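9 October 2021
posted by the Brulilar bench log

Yellow pads, bedroom trials. I've been putting this comparison off for weeks and finally got going on it. The question is whether the yellow fingertips with the oval window are good enough to order in bulk from Dudás, or whether we stick with the flat Numwood ones we ran at Burulgate. Soft stuff only: cloth, covers, pillows. Hard objects can wait until December!

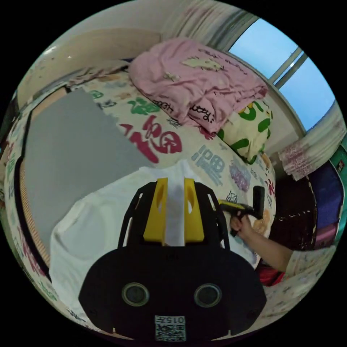
Fingers parallel over the white cloth, grey mat to the left.

First gripe, and I'm writing it down so I stop forgetting it. Thin fabric lying flat is miserable for any parallel finger. You come straight down, close, and get a nice firm grip on nothing at all. What works for me is coming in at a slant and pushing a little ridge up first (a good fat wrinkle is your friend), then closing on the ridge. The Numwood pads were worse at this, too slick at the tip.

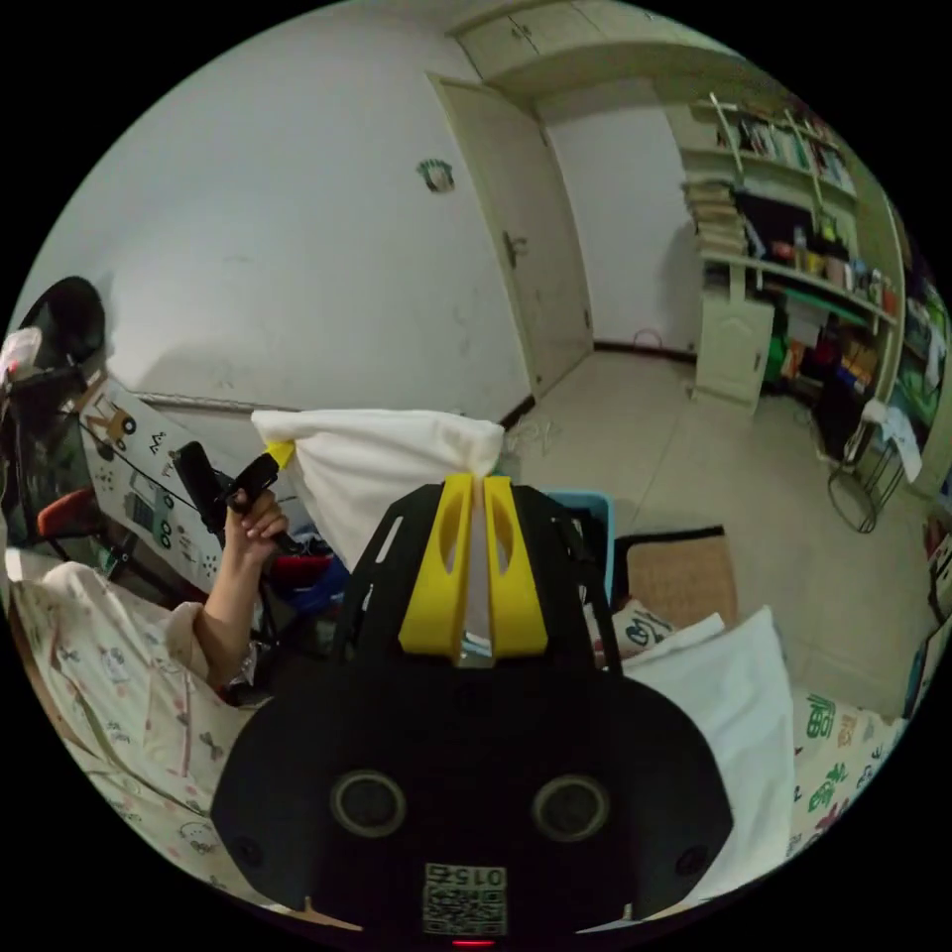 Pillows are a different animal. Go for a corner every time, because the middle just squashes and slides off. I like the window cutout here, the cover bulges into it a bit and seems to give extra hold, though I'd want a proper pull test before I swear to that. Grip force is at setting 599 on the Brulilar controller, same for both hands, and I'm leaving it there until somebody talks me out of it.

Two hands is where it gets fun, and also where my wrists start complaining.

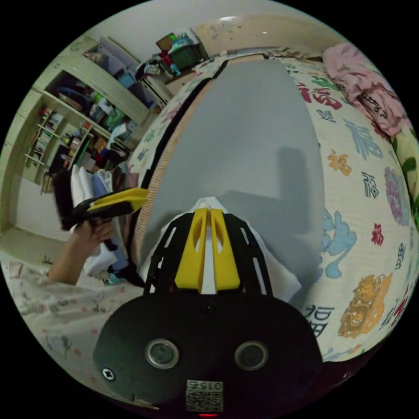
The trick is letting one hand hold while the other travels. If both move together the cloth bunches up between them and you're back to hunting for an edge. I also want a softer trigger spring, this one is stiff enough that I over-squeeze on small folds. Spring on order is part 3621, need to check if it fits the older handles too.

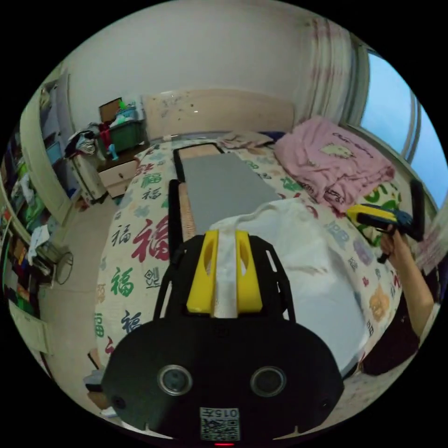 White cloth clamped between the yellow fingers, other gripper in the right hand.

Still to do: pull test on the window pads, same cloth with the Numwood set, log everything under run 149. And label the spare pads, please, I can't tell the batches apart in the drawer.

2 comments
1 share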